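Folding and Storing Sleeveless Sports Jerseys

Notes by Mackenzie Gill

These notes cover basketball jerseys and similar sleeveless tops with printed lettering. T-shirts with a small chest print are more forgiving and can be folded any way that fits the drawer.

Work surface

Use a flat surface with some grip. Bare varnished tables let slick mesh slide while the second side is being folded. A tabletop covered in a plain woven fabric holds the hem in place, and a light gray cover makes stray threads and lint easy to spot. The covered area should be wider than one jersey laid out flat, with space left at one side for finished items.

Pull the cover tight before starting. Ridges in the cover press into the garment under a stack.

Sorting the pile

Separate by color first, then by print. Red and white items often come out of the basket tangled together, with the white piece caught under the red one. Pull the white piece out by itself and check it for dye transfer at the points where the two were touching. Do this before either one is put away, and do not leave a damp red jersey on a white one overnight.

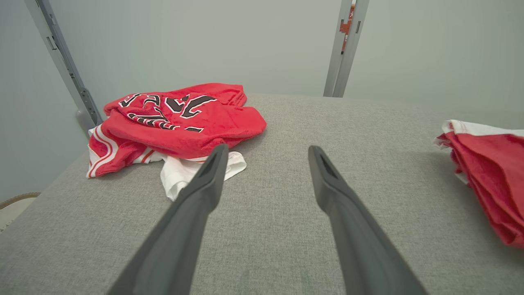
Opening a bunched jersey

1. Find a trim band. The striped edging at an armhole or hem is firmer than the body fabric and can be felt through the folds.

2. Lift by the trim and let the body drop. Do not pull on the numerals. Thick block numbers with a contrasting outline are usually two layers, and the outline is the first part to lift.

3. Put a hand inside the body and push out any pocket of fabric that has folded in on itself. Numbers trapped face to face in there can stick if the garment was put away warm.

4. Lay the jersey front down and square up the shoulders. Smooth from the center toward the side seams with the flat of the hand. A jersey that has been bunched for a few hours will show soft creases, and most of these drop out under their own weight on a hanger. 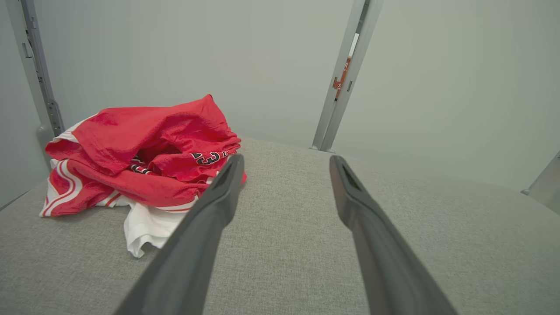 5. Fold both sides in so that the fold lines run beside the numerals where the width allows. A fold across a large number leaves a white stress line in the print after a few months. On wide two-digit numbers this cannot always be avoided - in that case place a sheet of plain tissue in the fold and keep the fold loose.

6. Bring the hem up to the shoulders in one fold, with tissue between the printed faces. Turn the bundle over and set it down with the trim facing out. The trim then identifies the jersey without unstacking.

Storage

The Restley drawer insert I use is 620 mm wide and takes three stacks side by side. Keep each stack to 3 jerseys where the print is heavy. Lighter screen prints can go higher. Ehsan Najafi keeps 17 team jerseys on wide hangers instead, which suits mesh well but needs more closet space. Wire hangers mark the shoulders and should not be used.

Refold stored jerseys every June, moving the fold lines over by two fingers' width. Cracked print cannot be repaired by ironing.

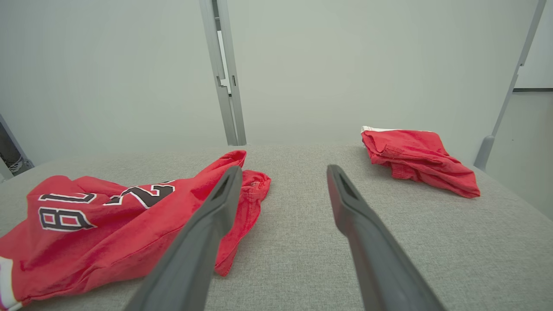

Can a creased jersey be ironed?

Only from the inside, on the lowest setting, with a cotton cloth between the iron and the fabric. Keep the iron off the back of any numeral. A steamer held well clear of the cloth for 15 seconds per area is safer for mesh, and the garment should hang until fully cool before it is folded.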